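Wipe-Clean Pouches for the Stuff That Ends Up in the Junk Drawer

I've been on a pouch kick since October. My big drawer had turned into one solid tangle (twine, cord, tape, you name it), and I finally gave up on dividers and started bagging things by job. It takes an evening, two if you stop to untangle everything like I did!

First, pull it all out onto a table. Sort by what you do with it, so rope goes with rope, and anything you cut with gets its own spot. I keep my scissors outside the pouches on purpose, because the points will go right through vinyl sooner or later.

Next, coil your rope before it goes in. Loop it around your hand, about 8 inches across, and keep the loops loose. A braided rope that's wound too tight comes out full of kinks, and then you're back to swearing at it. Slide the coil in flat and push it toward the closed end so the mouth doesn't gape.

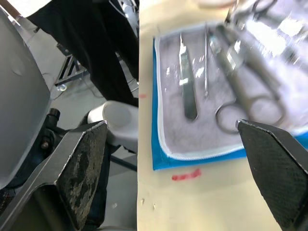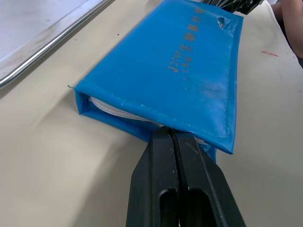
Scissors in the first one, the blue pouch with its coil of white braided rope in the second.

Vinyl scuffs, and I've stopped minding. For grime, use a damp cloth with a drop of dish soap, wipe along the seam and not across it, then leave the pouch open overnight. Snip any stray threads at the opening. Please don't pull them! I did that once and undid 2 inches of stitching.

My friend Birthe Bundgaard labels hers with a paint pen. I use masking tape, since I change my mind a lot, and it peels off fine if you don't leave it on all summer.

Next up is the extension cords, and I'm going to need bigger bags.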